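The Long Afterlife of Tape

My grandmother's house in Flalano was held together by tape, and I mean this as an accounting term. When the place was sold, the inspector's report ran to 60 pages and used the phrase "non-permanent repair" so often that the realtor took to reading it aloud in a funny voice. The kitchen window had been taped in one July and was still taped when the movers came, many Julys later. It didn't leak. The new owners replaced it and, I'm told, the replacement does.

I grew up thinking tape was what you used while you waited for the right part. Then I moved into my own apartment and learned that the right part costs $220, ships from somewhere with a port, and arrives in the wrong size. Tape costs less than lunch. It lives in the drawer with the dead batteries and the takeout menus, and you can always find the roll, though you may lose a good part of the evening looking for the end of it.

The hardware store in my neighborhood, Plundell, understands this perfectly. The tape wall takes up most of an aisle, and the store sells 171 kinds, according to a sign that is itself taped up. There is tape for ducts, which people who work on ducts will tell you not to use on ducts. There is tape for carpets, for hockey sticks, for tennis elbows. There is one, sold under the name Taltine, that promises to stick underwater, a claim I have so far tested only in the shower, where it outlasted the soap dish it was meant to hold.

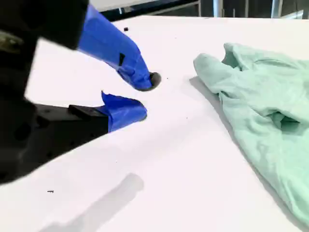 Color is where people give themselves away. Silver says you have a truck, or would like your neighbors to think so. Clear is for the ashamed. Masking tape belongs to people who label their leftovers and then eat them by the date on the label. Bright blue, though, is the choice of someone at peace with the repair. You can wind it around a pair of mechanical fingers, creases and all, and the wrinkles will catch the light and announce that a person did this by hand. I have come to admire that. A smooth wrap looks like it came from the factory, and then who gets the credit?

My own masterpiece is a vacuum cleaner, a Gebreyes upright I bought used on a Wednesday and broke before the weekend. The hose split near the handle. The company offered me a new hose assembly, along with a phone menu I never got to the bottom of. I wrapped the split in red tape and went on vacuuming. Since then I've done the cord clip, the bag door and one wheel. By my estimate there is now more tape than vacuum, and it has never run better, or louder.

Friends suggest I buy a new one. They have a point, and they also have a vacuum that talks to their phone and needs an update before it will clean the stairs. The apartment building's front door, unit 1111's mailbox and the bumper of the car parked outside are all on my side of the argument. So is the library copy of the home repair manual I borrowed last month. Somebody had mended the spine, neatly, in green.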